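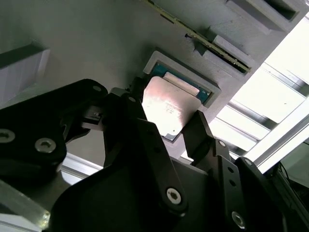
A processor held at the socket of a practice board at Casard's test shop. The memory is already in.

The Chip That Wouldn't Let Go

The robot had one job, and for most of a long night it did the opposite of it with great care.

The job was to pick up a computer processor, carry it to a gray practice board, lower it into the socket and release it. Then it was to take the processor out again and start over. Casard, a small company that builds assembly cells for repair depots, wanted to see the cycle run 3022 times without a person touching anything. It got to 1502. On the next one the arm put the chip in the socket, told its computer that it had let go, and lifted away with the chip still in its fingers.

Then it went back for another one.

"It didn't know it had one," says Kam-wah Kao, who runs the test shop and who was at home asleep at the time. "As far as the software was concerned, those were empty hands. So it went to the tray and tried to pick up a processor with a processor."

Anyone who has carried a bag of groceries to the door and then gone looking for the keys with the same hand will feel some sympathy. The processor in the tray felt less. It lost a corner of its green edge, and the one in the gripper got a scratch across its metal lid. The arm felt a bump, decided the bump was within limits, and carried on to the socket with what it believed was a fresh part. It did this 34 times before the force readings climbed high enough to trip the stop.

Robot accidents have a certain reputation, mostly to do with cages and sirens. The kind that fills Kao's notebook is quieter. A machine does something slightly wrong, reports that it did it right, and repeats itself until it runs out of material. The log from that night is a calm read. Placed, released, clear. Placed, released, clear. You could frame it and hang it in a bank.

Tsz-kin Yu, the engineer who wrote the release check, came in the next morning and read the whole thing standing up with his coat on. He had the cause by lunch, and he didn't enjoy it.

The gripper closes on a chip by its edges and opens when told. To confirm that it has opened, it asks the motor how far it has turned. The motor had turned exactly as far as it should. The trouble was a screw in one of the finger linkages, which had backed out a little over 1502 cycles. That left enough slack for the motor to move while the fingertip stayed where it was, resting against the chip with just enough pressure to hang on.

"I was asking the shoulder whether the hand was open," Yu says. "The shoulder said yes."

Casard had bought the fingers from a supplier called Stikport, whose manual asks for the screws to be checked every week. The shop had a checklist that said the same. The checklist was in a drawer, under a newer checklist that covered the tray. Kao tells this part himself, without being asked, and then offers coffee.

There was a second problem, and it's the one that still bothers him. The stop that finally ended the run was meant to protect people's fingers. It had never been set up with processors in mind. A modern chip can be ruined, or can ruin the socket under it, by a push that a person would hardly notice. So the cell was perfectly safe to stand next to and a menace to everything it had been hired to handle. The two limits had been sharing one number since November, when somebody copied it across to save time and wrote a note to fix it later. The note is still there. Kao has printed it out and taped it above the kettle.

The first customer for the cell, a repair outfit named Leung, took the news well, possibly because none of the dead parts were theirs. Their only question was how they would know if it happened again at two in the morning. It was a better question than anything in Casard's test plan, and the plan has been rewritten to start with it.

The fix comes in several layers, most of them dull. The screws now go in with thread locker and get a paint mark, so that a loose one shows. The push limit for parts has its own number, much lower than the one for people. After each release, the arm backs off and looks at its own fingertips through the little camera at its wrist before it says anything about being empty. The image software comes from a firm called Cilance, and its first week was rocky. Glare off a metal lid bothered it so badly that it twice declared a processor to be a window.

Yu has since taught it the difference. It also has to weigh the tray after every pick, a check so crude that he was embarrassed to propose it. It costs a fraction of a second and has already caught one double pick that the camera missed.

The long run was started over on Wed 14 August. This time Kao stayed for the first 40 cycles, on a stool, with a sandwich. The arm lowered each chip, let go, backed away and took its look. On cycle 12 it paused for longer than usual, and Yu got up from his desk to see. There was a speck of lint on one finger. The robot wanted somebody to know about it before it went any further.

Kao wiped it off and pressed resume.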